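Search this blog
Type and press enter

Teleoperating in Trukska: what 300 episodes taught me about my own left hand

September 28, 2019
Filed under: demonstrations, simulation
7 comments | 60 shares

I spent most of May collecting demonstrations in Trukska, the household simulator we use for the mobile base work, and I promised a few people a write-up of the control side. The learning side will have to wait. The policy numbers are still moving and I would like them to stop before I publish any.

The setup is simple. One operator, one keyboard for the base, two handheld controllers for the arms. The controllers send pose deltas to Brimesance, our teleop server, which clamps them, filters them and forwards joint targets to the sim. Between Brimesance and the sim sits a small process called Shim. Shim has one job, to timestamp everything on one clock. I wrote it after losing a week of data to two clocks that disagreed by a slowly growing amount.

The task family is tabletop work in a furnished living room: drive to the table, reach for a named object, move it, release. The operator sees a head view and a view from each wrist, switches between them at will, and has no external view at all. I took the external view away early on. With it, operators drive the arm using information the policy will never have, and the resulting demonstrations look clean and train badly.

Base motion turned out to matter more than I had allowed for. A new operator drives up to the table, stops wherever the arms look close enough, and then spends most of the episode fighting a bad reach. An experienced one spends longer on the approach and has an easy time afterwards. If you only score total duration, the two look alike. I now log approach time and manipulation time separately, and I throw out an episode if the elbow sits within 7 degrees of its limit for most of the reach.

Room views and wrist views, all from Trukska:

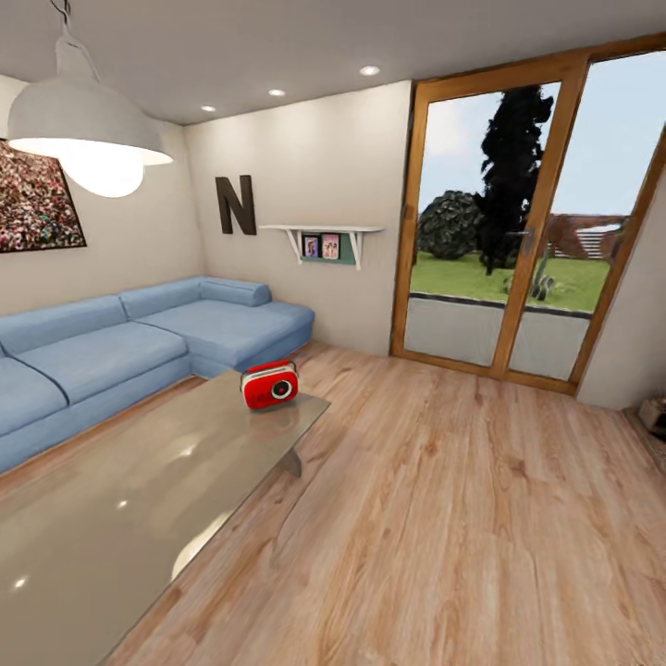
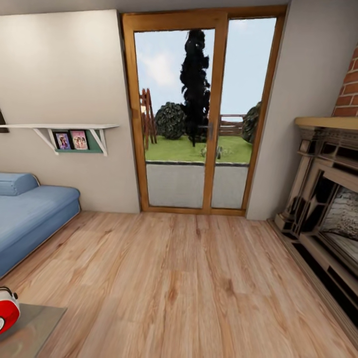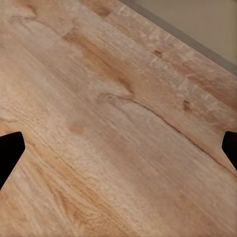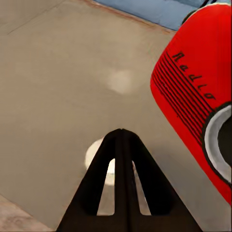 Adoración Villalobos wrote to me after the last post that I was wrong to let the operator choose the view: if a person switches to the wrist camera at the moment that matters, then the switch is part of the demonstration and ought to be recorded as an action, or else taken away. She runs all views tiled, at fixed size, and accepts the eye strain.

I have come part of the way toward this. Shim now records which view is active at every step. I have not made it an action. When I conditioned on it in an early run, the policy learned to rely on the flag as a phase indicator – view goes to wrist, therefore close the fingers – and did poorly when I held the flag constant at test time. Leaving it out of the observation and keeping it in the log lets me at least sort episodes by it afterwards. Tiling I tried for a day. My reach times got worse and my final alignment got slightly better, and I did not collect enough to say more than that.

Some notes on filtering, which is where most of the email questions come from.

The raw controller pose is noisy at rest. The obvious fix is a low-pass filter, and the obvious price is lag. Operators tolerate a little lag if it is constant. They do not tolerate lag that changes with speed, which is what an adaptive filter gives you. We ended up with a fixed first-order filter and a small dead zone on rotation only. Translation has no dead zone. With one, people overshoot, correct, overshoot again, and the policy faithfully learns the wobble.

The gripper command is binary at the controller and ramped in Brimesance. I tried an analog trigger first. In principle it carries more information. In practice every operator squeezed it to the end stop, and the intermediate values were mostly an artifact of how fast a finger moves.

Clutching is the last item. When you release the clutch, move your hand back to a comfortable place and press again, the arm should stand still. It did not quite stand still on the left arm, and I blamed the filter for far too long. The filter state was being reset on the right controller and carried over on the left. The symptom was a small jump on re-engagement, which I had unconsciously learned to cancel with my wrist. After the fix my left-hand demonstrations were worse for two days, until I unlearned the correction. All of the affected episodes are gone from the training set. If you pulled the set before revision 714, pull it again.

Collection rate, for those who asked: I plan sessions of 60 episodes and stop there even if I feel fine. Past that point my approaches get sloppy and I don't notice until I look at the logs.

Still open:

Porting the clutch fix to Kaltum, where the arms have a different wrist order and the reset path is not the same code.

Deciding whether failed grasps followed by a recovery should count as one episode or be cut. I keep them whole for now. The recovery is often the most useful part – but the failure in front of it gets imitated too.

Replaying the recorded commands through a fresh sim and checking the end state against the log. Most match. The ones that don't tend to involve contact very early in the episode, and I have not found out why.

Share this post (60)
7 comments
Older posts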